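Wrist camera pick-up keeps missing thin stems, artificial flowers, home-built arm

Posted in Workshop Builds > Robot arms and grippers
Feb 18, 2026

stemwinder44

Hi all, long post, sorry in advance. I'm building a small arm in a corner of the Stakow shared workshop (evenings mostly, whenever the bench is free) and I'm stuck on the last part of the job, the part I thought would be easy.

The goal is simple enough. My sister does table decorations and has boxes and boxes of artificial flowers that come back from every event in a heap. I want the arm to pick them off a table one at a time and lay them in a basket, all pointing the same way. That's it! No vase, no arranging, no bouquets. If it could do that while I eat my dinner I'd be thrilled.

The arm is a Sternurlow kit that I bought used and rebuilt with new belts. The gripper is the plain two-finger one from Plateck, and I made my own long flat fingers for it, dark green, tapered at the end. There's a little camera on the wrist looking down past the fingers. I run everything off an old desktop with a finder I trained myself on 1000 of my own pictures, mostly taken from that same camera. It draws a line along each stem and gives me a point halfway along it to grab.

On the roses it does all right. They've got leaves and nice fat heads, and if the grab point is a bit off, the fingers still end up closing on something. The blue ones are the trouble. They're big floppy things, hydrangeas or carnations, I've never been sure which, with a stem that looks like a knitting needle next to the bloom. The finder spots the bloom every time and then makes a mess of the stem. Sometimes it stops short. Sometimes it jumps across to the stem of whatever rose is lying next to it, and then the arm goes off very confidently and picks up the rose, or gets hold of both.

I did a batch of 25 tries on the blue ones alone last night and got 16 of them into the basket. I don't mind a miss where it closes on air and goes round again. The ones that bother me are where it drags a second flower along and the whole layout gets shoved around, so every plan I made for the others is wrong too.

This is pretty typical of what it has to deal with at the start of a run:

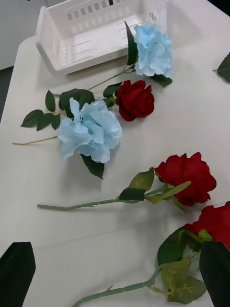 Wrist camera view, before any picks. Basket at upper left, fingertips at the bottom.

So look at the upper blue one, next to the basket. Its bloom is over the basket's corner, and its stem heads down to the left and goes behind the rose below it. That's the one I can't get at all. The other blue one has its stem out in the open in a straight line and my finder still loses it before the end, I think because that pale green isn't much darker than the tabletop. The rose across the middle, with clear table above it, gets picked first time pretty much always.

What I've tried so far:

Turning up the contrast before the finder sees the picture. It helped with the stems and made the leaf shadows look like extra leaves, so now I get grab points on shadows.

Raising the arm higher for the first look. I can see more flowers but the stems get so skinny that they break up into dashes.

Closing slower. No difference, apart from now it misses slowly.

Grabbing the bloom. It works, sort of, but it squashes the petals, and my sister wasn't impressed.

Is this a camera problem, a finger problem or a finder problem? I've got a bit of money left for one more part, so if the answer is a depth camera I'd like to hear that before I spend another month on it. I'd also happily swap the white table for something else if that's all it needs, but it's the shared bench and I'd have to be able to take whatever I put on it off again at the end of the night.

Thanks for reading all this!

plateck_tinkerer

Get a depth camera. Normal cameras can't do thin stuff. I had the same thing with cables and went to depth and it was way better. Also your fingers look too big, I would go smaller.

benchmouse

I'd hold off on the depth camera! I bought one for almost the same reason (mine was sorting knitting needles and paintbrushes, so not so different from your stems) and the cheaper ones are bad at exactly this. A thin round thing lying flat on a table is only a few millimeters taller than the table, and the noise was bigger than that. I could see the brush heads beautifully and the handles just melted into the bench. The poster above had luck with cables and I believe it, but cables are often thicker, and they loop up off the table. Yours lie flat.

I'd do things in this order, cheapest first.

Start with the table. You've got pale stems and pale petals on white. Your roses come up great because deep red on white is about as easy as it gets, and your blue ones are the opposite. Put a plain mid-gray or dark gray mat down. I use a piece of matte craft foam that rolls up and lives in a drawer, so the shared bench part isn't a problem. Don't go black, the dark leaves will disappear and you'll be back here next week asking about those. Try to pick a gray where the darkest leaf and the palest stem both show, and hold a flower of each color against it in the shop before you pay. The shadows will be weaker on gray too, and that might fix your shadow grab points for free. You will need new training pictures on the mat, sorry. You don't need another 1000 though. I added a couple of hundred to my old set and it was plenty.

Next, stop asking for the halfway point. I know it seems like the natural place, but halfway along is where your stems cross and where the rose leaves are. On your upper blue flower, halfway along the stem might well be the bit you can't see. Let the finder give you every stretch of stem it's sure about, then choose the stretch with the most clear table on both sides of it. Your fingers have to go down on both sides, so what matters is room for the fingers. I give each candidate a score for free space, measured across the stem to the finger width plus a little extra, and throw out anything too tight. With your second blue flower that would probably send you well over to the left, past the rose leaves, where the stem runs on toward the edge of the table.

The catch is that a flower held near the bottom of its stem droops. If the bloom is heavy it swings down and rakes across its neighbors. So lift straight up and quite high before you go sideways, and don't rush the first part.

Third, and this helped me more than anything else I did: pick the easy ones first and look again after each one. It sounds like you take one look at the start and plan the lot. Don't plan the lot! Take your clear rose in the middle, drop it in the basket, go back, take a new picture, choose again. By the time you get round to the blue one by the basket, the rose on top of its stem is gone and it's an easy one. It costs you a few seconds per flower, and you said you'd be eating dinner anyway. It also takes care of the shoving problem, because a layout that got messed up is just a new layout.

Oh, and move the basket. If blooms can end up over the corner of it, then sooner or later you're going to put a finger down on the rim. I'd shift it back until there's a gap a flower head can't bridge. The slots and ridges in that basket are also a lot of little straight edges for a stem finder to get excited about. I'd just mask that whole area out of the picture, it never needs to look for stems in there.

As for the fingers, I don't agree that they need to be smaller, but do check how they meet. If they're flat and stiff, a thin stem can sit in whatever gap is left when they're "closed." Shut them on a strip of paper and tug it, at the tip, in the middle and further up. If the paper slides out anywhere, that's where your stems are going. A bit of soft rubber on the inside faces cured mine.

stemwinder44

Oh wow, thank you. I did the paper thing right away because it was the only part I could do from home (the gripper was in my bag) and the paper slides out at the tips like there's nothing there. The middle holds fine. So some of my misses were never the camera at all, and I feel a bit silly about the month I spent on contrast settings.

And yes, I plan everything from one look. I'd never thought of doing it any other way. I'll change that first, then rubber on the fingers, then the mat. Holding off on the depth camera for now.

tolentino_north

Adding one small thing to what benchmouse wrote, as I run a similar arm at the Tolentino tool library. Use the wrist camera twice per pick. Take the first look from up high to choose the flower, then go down over your chosen spot and take another picture before closing. Up close the stem is nice and thick in the picture and you only have to answer one question, whether there's a stem between the fingers and how far off center it is. Shift sideways by that much, then close.

You can do that second look with very plain code, no training needed, especially on a gray mat. Mine is 44 lines and half of that is me printing messages to myself. Check it with the fingers open as wide as they'll be when you go in. I calibrated mine with them half shut, and everything was off to one side until I spotted it.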